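Skip the List and Eat Near Your Bed

Every spring a few friends ask me where to eat in Brulham, and every spring I send them less than they want. They are after a list. They have three nights, they have already read two lists, and the lists don't agree, so they'd like mine to settle it. I used to write those emails out in full, with opening hours and which table to ask for. I have stopped, and I want to explain why I think most people would eat better on a short trip without one.

I went back to Brulham in July after four years away. The first time, I did it by the book. I had 137 places pinned on my phone map, which I can now see was a kind of illness. I stayed out by the ring road where the hotel was cheap, and I crossed the city twice a day to get to the pins. I ate in eight of them. Five were good. I can tell you a lot about the number 9 tram and very little about any street I walked down.

This time I booked a room in Rilitz, the old dock quarter, and made one rule for myself. I would eat within a 15-minute walk of the front door unless somebody who lived there told me to go farther. I made no dinner reservations. I was there five nights and had one bad meal, a gray fish stew on Thursday that I should have known about from the laminated photos.

The best thing I ate was a plate of braised beans with smoked pork neck, at a counter with nine stools and no sign in English. It cost less than the bus from the airport. I went back two days later and had it again. With a list in my pocket I would not have gone back, and I think that is the strongest argument against lists. They make a second visit feel like a waste. But the second visit is when you know to order the pickled peppers on the side, and when the woman at the counter slides you the end of the loaf without asking.

People will say that a city with 400 restaurants needs some sorting, and that is fair. I am not against information. If you have an allergy, or small kids, or one free night for an anniversary, look things up and book. I would also book the big dining room at Husar, which is as good as everyone says and fills up weeks ahead. My complaint is with the habit of treating every meal that way, including lunch, including coffee.

Part of the trouble is that the lists copy each other. Before this trip I read six of them, and Husar was on all six, along with the same oyster bar, the same rooftop and the same dumpling place with the green door. The dumpling place had a line of about 300 people when I walked by at noon. Two streets over, a bakery was selling the same kind of dumpling out of a side window to people in work boots. I ate four of them standing up. They may not have been better than the famous ones. I wouldn't know, as I wasn't going to spend two hours finding out.

The other trouble is where the lists send you to sleep. Nearly all of them suggest the streets around the cathedral, on the grounds that everything is close. Everything on the list is close. Supper for the people who work there is somewhere else, and after ten o'clock the cathedral square has two open kitchens, both of them selling pizza. In Rilitz the lights stay on later, the prices are lower, and there's a market hall with a fish counter that will fry what you point at. It is louder, and the sidewalks are bad. Bring earplugs and decent shoes.

I tried the same approach on a side trip to Pudunness, an hour up the coast by the slow train. It is a small place, founded in 1129 according to the stone over the town gate, and most visitors give it an afternoon for the harbor wall and leave before supper. I stayed the night. There were four places open and I picked the one with the most coats on the hooks. They had a lamb dish, a fish dish and a cabbage soup. The soup was plain and a little salty, and I was glad of it after the wind on the wall. I doubt it will be on any list, and I don't think it needs to be.

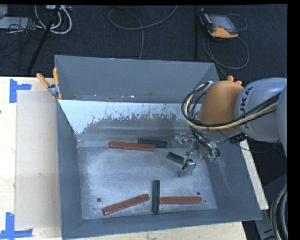 Red and green bars in a gray metal bin on a pale wooden tabletop.

There is a cost to doing it my way, and I should be straight about it. I missed things. A colleague asked if I had tried the new tasting menu in the old customs house and I had not heard of it. Somebody else was shocked I had skipped the night market. If you will lie awake over the meal you didn't have, keep your list and enjoy it. Some people get real pleasure from the planning, and I would not take that away from them.

For everyone else, I would put the effort into one decision, which is the bed. Pick a neighborhood where people live and shop – look for a hardware store, a school and a grocery that closes late – and pay a little more to be in the middle of it. Walk it once in the morning and once around seven, when you can see who is eating where. Keep one dinner reserved if you like having something to look forward to. Leave the rest open, and if a place is good, go back.

So that is what I write to friends now. I tell them to stay in Rilitz, I tell them about the beans, and I warn them off the stew. A few write back and ask for the rest of it. I send them the name of the market hall and tell them to have a good trip.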